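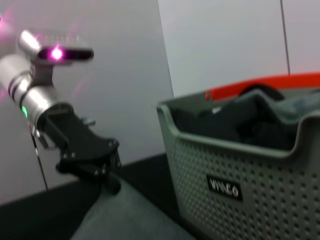 Laundry Corner, Week Five

Welcome back to my very slow tidying gallery! If you're new, I moved into the Girmont building in March with 5 bags of clothes and no plan whatsoever, and I've been sorting my way out ever since (mostly in the evenings, mostly with the radio on). My friend Ye-rin Cho keeps asking for pictures, so I post them as I go.

The gray basket. Plastic, little round holes all over the front, and a handle cutout in the rim that I love more than I should. I looked at wicker ones for ages and I'm so glad I went with plastic, because I can just wipe it down.

The dark load. Mostly black and charcoal, folded, with one lighter gray-teal piece draped over the side near the rim. Yes, I own other colors! They live in a drawer. I've started keeping the darks together all the way from hamper to shelf and it has cut my sorting time a lot.

That pop of red-orange behind the basket. I like a bright color near all that gray, and it cheers up a white wall on laundry night.

Seung-woo Noh wrote to ask whether I fold or roll. Fold for shirts and pants, roll for anything stretchy. I tried rolling everything for a while and spent my mornings digging.

Still to do: the sock situation, the winter coats, and a bag of hangers from Telgate that I haven't even opened. I'm also thinking about a second basket for towels, same gray if I can find it. If you've got a favorite way to store towels in a small place, leave me a comment, I read all of them.

Posted April 16, 2024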